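Category: Course Handouts / Live Music and Popular Entertainment
Reading time: 6 min

Unit 8: How a Package Tour Is Put Together

These notes go with the second lecture on touring. Read them before the seminar and bring your copy of the Skestness worksheet, the one with the blank running order. The first lecture dealt with a single act on the road. This one deals with several acts sharing a bill, a crew and a stage, usually sold to the public under one name.

1. What counts as a package tour

A package tour sells a group of acts together. The ticket carries the name of the tour first and the names of the acts second. Most of the acts could not fill the same room alone, or could fill it once and not again the following year. Together they can.

The nostalgia package is the most common type today. The acts had hits in the same ten-year stretch, and the audience knows most of the songs before it arrives. Other types are the label package (acts under contract to one company), the television package (finalists from one season of a show) and the radio package (acts on one station's playlist, often a single night in one city).

A festival is different. Festival acts bring their own bands and much of their own equipment, and they leave when they are done. On a package tour there is normally one house band, one sound crew and one lighting plan, and the singers come and go in front of it.

2. The house band

The house band is the main saving. Five to eight players learn the whole show, often more than thirty songs. The musical director writes out the charts, sets the keys and decides where songs are shortened.

Keys cause more arguments than anything else. A singer who recorded a song at twenty-two may want it a tone lower at fifty. The band can manage that easily. The backing vocals may not, especially if recorded parts are in use, and those have to be made again in the new key. This should be settled before the first full rehearsal.

Shortened songs need written agreement. A singer who gets four songs in full is treated differently from one who gets six songs in a medley, even if both are on stage for the same number of minutes. Put both figures in the contract, songs and minutes.

3. Running order

There are two common models.

Block order: each act does its full set and leaves. It is simple to rehearse and simple to explain to the press. The weakness is that people who came for one act may go to the bar for the rest, and the last block carries the whole night.

Mixed order: acts return several times, singing alone, in pairs and in groups. It is harder to rehearse and needs more stage management, but the crowd stays in its seats. Most of the larger nostalgia tours have moved this way.

In the mixed model, duets do a lot of the work. Two singers from different groups performing a song that belonged to one of them gives the audience something it has not heard on record. It also gives the tour short clips that travel well online. Fans will read a relationship into a duet if the singers stand close enough, and entertainment sites will write it up the next morning. Decide early whether the tour will answer such stories, and who will do the answering.

4. Case: the Dilledgate run

The Dilledgate tour opened in May with seven acts and a mixed order. The first venue was the Olutport arena, set up for a smaller audience than its full size, with the upper tier curtained off. The promoter, Leitão, put 1083 tickets on general sale for a second night after the first had sold out. The second night had been held back in the venue's diary from the start, which is normal practice. You will hear it called a "held date."

Points to note from the running order in your reader:

- The show opens with all seven acts together for one song. Everyone is seen in the first five minutes, so no part of the audience spends the evening waiting.
- The best-known song of the night is third from last. The two after it are group numbers.
- There is a band-only piece of three minutes after the interval. It covers a costume change and a reset of the vocal microphones.
- No act is off stage for longer than 39 minutes, apart from the interval. Two of the contracts asked for this.

The contracts also dealt with billing. On the poster the acts are in alphabetical order and in one type size. In the radio advertisements the order rotated by week. Neither choice costs much, and both remove a common reason for an act to leave before opening.

5. Money

Keep three kinds of payment separate in your notes.

A flat fee is paid per show whatever the sales. Most supporting acts and all band members are paid this way.

A guarantee against a percentage means the act receives a minimum, or a share of the net door, whichever is larger. One or two of the acts on a package may have this. If all of them have it, the promoter is unlikely to make the tour work.

A merchandise share is worked out on its own. On a package, tour-branded shirts and act-branded shirts are sold at the same table, and the split differs. For the seminar exercise, assume a hall of 1000 seats, a single ticket price and a flat fee for every act but one.

Travel and hotels are usually the promoter's cost, but check who pays for partners, assistants and extra luggage. These lines look small in a budget and are the ones most often disputed at settlement.

6. Terms to know

Settlement: the meeting, usually on the night of the show, where the promoter and the tour's representative agree on the final figures.

Rider: the part of a contract that lists technical and hospitality needs.

Get-in and get-out: loading equipment into the venue and out again. In American contracts you will more often see load-in and load-out.

Papering: giving away tickets to fill empty seats.

Kill fee: money owed to an act if the promoter cancels.

7. For the seminar

Fill in the blank running order for six acts, ninety minutes of music and one interval. Use the mixed model. Include at least two duets and mark which singer's song each one is. Write half a page on which act you would expect to complain first, and what you would offer. Worksheets are due Fri 16 November at the start of class.

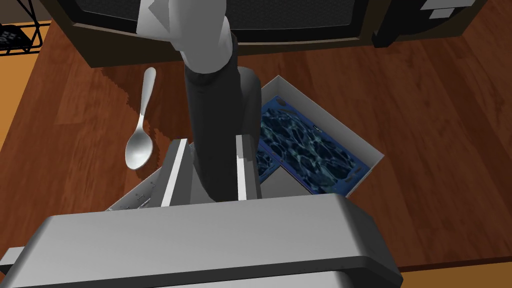

8. Further reading

The course reader has the full Dilledgate running order, a blank settlement sheet and two sample riders. Read the shorter rider first. The longer one comes up again in Unit 9, where we look at outdoor venues and weather clauses.

Contact the department office | Copyright and terms of use | Back to top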